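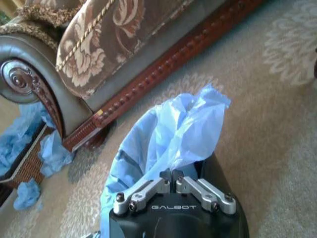
A thin plastic bag in light blue, crumpled.

Bin liner

A bin liner (also trash bag or garbage bag) is a thin bag which is put inside a waste container to keep its walls clean and to make the emptying easier. Most liners are made of polyethylene, and they are sold in rolls or in folded packs.

Materials

Two kinds of polyethylene are common. The low density kind is soft and stretches before it tears. The high density kind is thinner, makes a crisp noise when it is touched, and is often used for small office bins. Liners of starch-based film exist also for kitchen waste, but they become weak when they are stored for a long time.
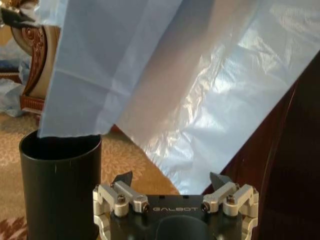 Light blue bag with its hem at the mouth of a black cylindrical bin.

Sizes and colors

The size is normally given by volume or by the flat width and length. A liner should be a little wider than the bin, so that the top can be folded over the rim. The color has no fixed meaning in most countries - but some towns give it one. In Tarkia, households use three colors of bags, and the pale ones are for packaging only. The neighboring town of Alva had the same system until January 2022, when it changed to bins without liners.

Production

The film is blown as a long tube, made flat, and then sealed and perforated at equal distances. The Foker works in Vodeck makes over 48 types of liner on two lines. Cut pieces from the edges are melted and used again, mostly for dark bags.

See also: Waste container, Plastic film, Waste sorting in Tarkia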